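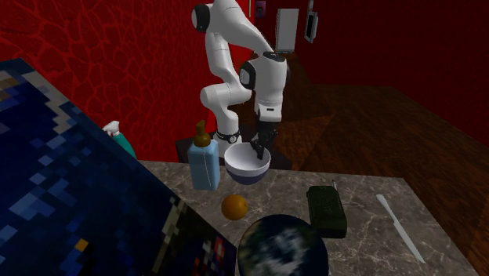

Gerbridge's support desk replied overnight that the trial licence covers every kitchen pack and that we shouldn't need the paid tier to finish a review. Good, because I had been holding off on the sink and worktop layouts until I knew.

Apr 19, 2026
Sturnico evaluation, continued from the last page

Sturnico is the simulation package Gerbridge want us to take on for the Prudano work. It comes as a base install plus scene packs, and the trial gives us the lot until May. What I'm trying to settle is whether the worktop scenes are good enough to test pick-up policies on before they go near the real arm, and whether the clutter settings are any use or just decoration.

Set-up
Base install went on the bench machine without trouble. The kitchen pack wanted a newer graphics driver than ours, so I updated it and rebooted. The old Georgiev scripts still run after the update. I checked those first as I didn't want to lose a day putting them back.

The stone worktop scene loads with the white arm at the back of the counter. Default load is slow, and reloads between episodes are fine. Clutter was set to high with mixed scale switched on. Object choice is left to the seed.

Run
600 episodes, unattended, target object the bowl, approach from above with the fingers over the rim. Split into batches so a crash wouldn't cost the whole run. 13 episodes ended early with a contact error, all in one batch, and the log gives the same message each time. I reran that batch with a smaller physics step and the errors went away, at the cost of a longer run. Have asked Gerbridge whether the smaller step ought to be the default for curved objects. No answer on that part yet.

Notes on the scenes
Mixed scale does what the leaflet says. In the view I kept there is a globe ball far bigger than the orange behind it, and a huge blocky blue thing filling the near left corner, hiding a lot of the counter and part of the spray bottle. For our purposes that is useful. The detector trained on tidy scenes has been too sure of itself, and this sort of view is a fair test of it.

Textures are uneven in quality. The stone veining holds up well enough. The blue object is coarse squares all over. The red wall has a cracked pattern that I would not choose, but wall and floor can be swapped in the scene file, so it doesn't matter much. I would like a plain wall option in the pack all the same. At present you have to supply your own.

The soap bottle stands right beside the bowl in this one, which makes it a decent case for checking side clearance. I want to keep the seed. Seeds are written to the log but not into the saved stills, so matching the two up afterwards is a nuisance. Wrote a short script that puts the seed in the file name. It is in the shared folder with the others.

Gripper model
The black gripper is the stock one from the pack. Ours has longer fingers. Importing our own geometry is meant to take 5 steps according to the manual. I got as far as step 4 and stopped, as the joint limits came in as zero and the fingers would not open. Could be our export settings. Will try again with the older export of the same model before I raise it as a fault.

Documentation
Patchy. Installation pages are clear, and so are the scene file pages. The section on contact settings reads as if it was written for a previous version, and two of the option names in it no longer exist. The search box on the help site doesn't find error messages.

Cost
Gerbridge quote per seat, with scene packs on top. We would need the kitchen pack and probably the workshop one. I haven't put figures in here as the quote is being redone without the cloud option, which we won't use.

To do
Retry the gripper import with the old export.
Run the same seeds with clutter on low and compare detector scores.
Find out whether object size can be capped for each class. I'd like large distractors without every fruit and ball growing as well.
Chase the physics step question.
Back up the logs before clearing the scratch disk. It is nearly full.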